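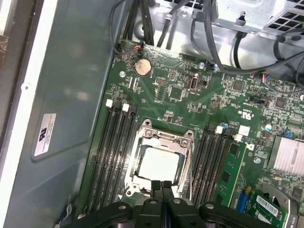 Laborbuch Handhabung, Band 2, Blatt 36

2. Dezember 2020
Projekt Starow, Teilvorhaben Speichermodule

Gegenstand des Eintrags ist die Aufnahme von Demonstrationen für das Lernverfahren, Aufgabe "Modul entnehmen und umstecken". Die Führung des Arms erfolgte von Hand über das Eingabegerät von Sarpong; aufgezeichnet wurden Handgelenkkamera, Gelenkwinkel und Greiferöffnung.

Das Gehäuse ist offen, das Board liegt diagonal im Bild. Bestückt ist der äußerste rechte Platz der rechten Speicherbank, die linke Bank ist leer. Der Prozessor verbleibt im Sockel. Anfahrt mit geschlossenen Fingern bis an die Unterkante des Halterahmens, dort Haltepunkt, anschließend seitlicher Versatz zum Modul.

Aufgezeichnet: 36 Durchgänge. Davon verworfen: 14. Verwerfungsgründe laut Protokoll: Kontakt mit dem Halterahmen, Modul verkantet, Abbruch durch die bedienende Person. Die verworfenen Durchgänge werden nicht gelöscht, sondern mit der Kennung "F" im Verzeichnis Rinlow abgelegt. Über ihre Verwendung als Negativbeispiele ist noch zu entscheiden.

Zur Bildqualität: Der Prozessor erscheint hell und leicht unscharf. Für die Aufgabe ist dies unerheblich, für die geplante Sockelerkennung nicht. Belichtung vor der nächsten Reihe fest einstellen, Automatik abschalten.

Die weißen Rasthebel an den oberen Enden der Speicherplätze sind ab sofort als eigene Klasse zu annotieren. Die Anweisung vom Juni (Hebel und Steckplatz gemeinsam) ist damit aufgehoben.

Offen:
Startlage je Durchgang um bis zu 15 mm variieren, bisher zu einheitlich.
Zweites Gehäuse bei Vinthorpe anfordern.
Zeitstempel Kamera/Greifer abgleichen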